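Home Tips Kitchen Workshop Laundry Garden Ask Us

Search tips Type a word and press enter Go

Looking After a Pale Wood Tabletop

Light wood tables show everything. Coffee rings, pen marks, the gray patch where people rest their arms. The good news is that most of it comes off with things you already have under the sink, as long as you know what finish you are dealing with.

Find out the finish first. Put one drop of water on the underside, or somewhere near a leg, and leave it for ten minutes. If it beads up, the wood is sealed with varnish or lacquer. If it soaks in and leaves a dark spot, the top is bare, waxed, or oiled, and you should go easy on water from here on.

Everyday cleaning

Use a cloth wrung out hard, with a drop of dish soap in a bowl of warm water. Wipe with the grain. Go over it again with plain water and dry it right away. Skip the scouring side of the sponge. Our table at Jesville still has a dull ring from one careless evening with a green pad.

Grease

Sprinkle baking soda or cornstarch on the spot and leave it overnight. Brush it off in the morning. Old grease may need two or three rounds. On bare wood you can follow with a very light sanding.

Water rings

White rings are usually in the finish and will often come out with a little plain mayonnaise or petroleum jelly left on for a few hours. Dark rings are down in the wood. Those need sanding, and sometimes oxalic acid, sold as wood bleach. Wear gloves and read the package.

Sanding

Start with 120 grit and finish with 180. Use a block so you don't dig hollows with your fingertips. Clear the whole top before you start, including the little things that get pushed to the sides, and vacuum the dust before you wipe.
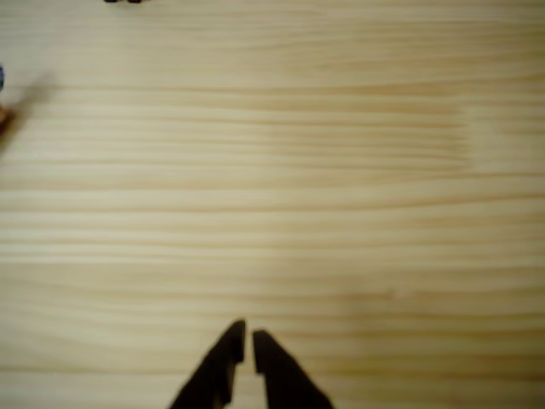 Grain direction matters more on softwood than people expect. Scratches that run across it show up as soon as daylight hits the table from the side. Stand back and look at which way the lines go before you pick up the block. On a top like this one the bands run from left to right, so the strokes should go left to right too, even where the lines get a bit wavy and close together. Keep the pressure even over the wider pale stripes, which may be softer than the thin darker lines.

Oil or wax

Plain linseed oil will turn pale wood yellow. If you want to keep it light, use a white-tinted oil or a clear water-based varnish. We used some 35 milliliters of Buvik white oil per coat on a small kitchen table and gave it 2 coats, a day apart. Lay oily rags out flat outdoors to dry before throwing them away. They can catch fire if left in a heap.

Related tips
Getting candle wax off a tablecloth
Loose chair legs: glue or screws?
How to store leftover varnish
Drawers that stick in June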